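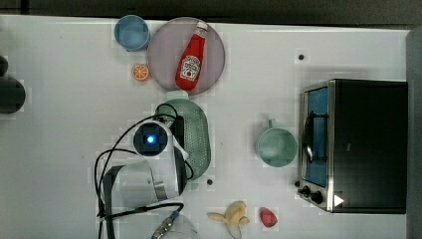

Dalal Hakim objected, when she read our first draft, that a condiment should never count as stored while it is on a plate, and that we ought to score it as part of the meal.

Home Articles Archive Authors Contact
Print this page | E-mail this article
June 2021
By Rasha Saliba and Corina Berchtold

3.2 Items resting on other items

We followed the objection only in part. Our interest is in where kitchen things end up on a shared surface, and a plate is a surface too. In the layouts of Figure 1 (panels a to c) a ketchup bottle lies on a round plate, with a light blue cup to the left of it and an orange slice near the rim. The bottle is coded "on plate" and the cup "beside plate". The toy orange slice in panel a is coded as food, under the same rule we used for real food in the Munberg homes.

The Munberg records cover 124 households and 2,778 placements. A placement is one item in one position. Moving a mug from the sink to the table makes a new one; turning it by its handle does not. In panel a the mug stands between the colander and the toaster oven and gets two neighbor codes.

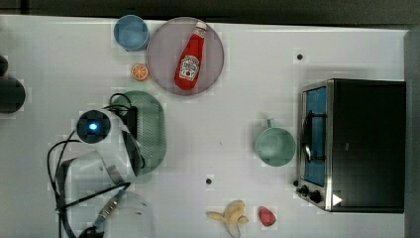 Large appliances should be left out altogether, Qusai Zoubi wrote in his comments, as people do not tidy them. We kept them in as fixed neighbors. A toaster oven takes up room that would otherwise hold plates and cups. It has no placement score of its own.

Colanders gave the coders more trouble. Some households in Dritthorpe dry them on the counter, others keep fruit in them all week — we coded both as "open container" and noted the contents separately. The green one in panel b takes that code. Its oval outline has no bearing on the score. 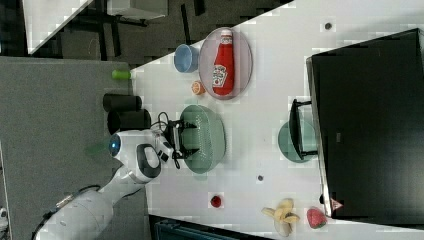
Position alone is too thin a record, Sawsan Shboul argued, and the coding sheet should say which way up a thing is. We added a column for this in August, after the first round of homes was finished. Panel c has the cup lying on its side, entered as "down", while in panel a it is entered as "up". The banana and the strawberry, both toward the bottom of the table, have no entry. Food is exempt from the column, bottles are not.

The Pekden sheets were filled in before the change and are reported separately in Section 3.3.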